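Level book, Brurnmont spring supply
23 Mar 2018

Up at six. Overcast, light wind from the west, no rain overnight. Gauge at the house read dry, so the rise at the lower chamber is older water still working through.

First job was the V-notch plate. It has been reading high against the bucket test since the frost, and I had put that down to silt behind the plate. Cleared the silt. No change. Put the long level across the top edge and found the left side had lifted 2 mm, enough to matter at low flow. Slackened both bolts, tapped it down, packed the right side with a sliver of lead and tightened up. Bucket test repeated three times:

20 litres in 78 seconds
20 litres in 77 seconds
20 litres in 78 seconds

Took 78. The plate now agrees to within what I can read off the staff, which is half a division on a good day. I have put a bracket round every reading since the frost in the fair copy. They can be corrected later if Isla McKinnon wants them, but I would sooner leave them out of the summary.

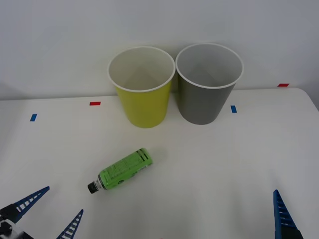
Levels

Carried the line from the bench mark on the bridge to the upper chamber with Salim Urio on the staff. Eleven set-ups out, eleven back. Misclosure 4 mm, which is poor for the distance but inside what we agreed. The bad leg is the one over the bog, where the tripod sinks while you are reading it. Next time we use the boards.

Lid of the upper chamber comes out 138 mm lower than the figure on the old Kenden drawing. Both the outward and return lines say so and I do not think it is our error. Either the chamber was rebuilt or the drawing was traced from something else. The lid casting looks newer than the brickwork. Paora Gilchrist's father did the pipe track up there and Paora is going to ask him.

Compass bearing from the chamber to the stile taken with the Brunton, in both directions. The forward and back bearings differ by a degree and a half. There is iron in the stile. Used the chamber end only.
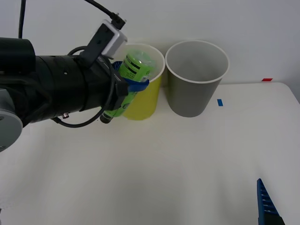 Pipe run

Walked the pipe from the upper chamber down to the break-pressure tank. Length by wheel 1108 m. The wheel over-reads on tussock and I have not corrected it, so treat it as a maximum.

Air valve at the high point was weeping. Wiped it, waited ten minutes, weeping again. The float seat is scored. Needs a new seat or a new valve, and the new valve is probably cheaper once the walk up is counted. Fletcher Te Moana has a spare of a similar pattern but the thread is wrong and I am not putting two adaptors in a pit that size.

Washout at the bottom opened for five minutes. Brown, then straw, then clear. Closed it slowly. Jar sample kept on the windowsill to settle. A thin line of sediment by evening, finer than last July's and with less grit in it.

Marker post by the second gate has been knocked flat by stock. Reset it with two stones. It wants concrete.

The temporary cable to the pump hut is still lying on the surface. The marking on the sheath says Draka and then a size I could not read for mud. It should be in duct before the grass comes up and someone takes a mower across it. Told Fletcher. He has the duct but no digger until after Easter.

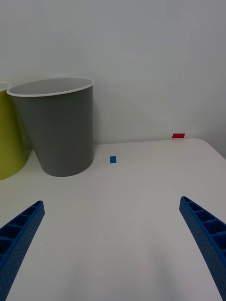
White table, small blue block towards the middle.

Got back at three and reduced the levels twice, once by rise and fall and once by height of collimation. The two agreed except for a 6 booked as a 5 at set-up seven, which I found in the arithmetic check and not by reading it over. My writing in the cold is bad. Salim has offered to book next time and I shall let him.

Plotted the long section on the back of the old sheet. With the chamber at its new level there is less head on the first stretch than everyone has assumed, and that would account for the poor flow at the top two houses in dry weather. I had been blaming the strainer. Leonie Bolger wrote in January that her pressure drops in the evenings even with the strainer clean, and I am afraid I did not take much notice. Will ring her.
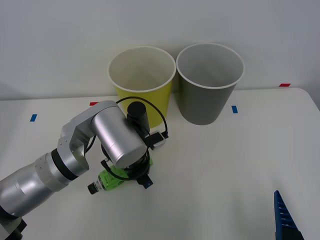
To do

Seat or valve for the high point, get a price for both.
Boards for the bog leg.
Concrete for the marker post, one bag.
Re-read the notch after the next decent rain.
Ask Isla whether the Kenden drawing has an earlier sheet. The number in the corner has a B after it.
New batteries for the head torch.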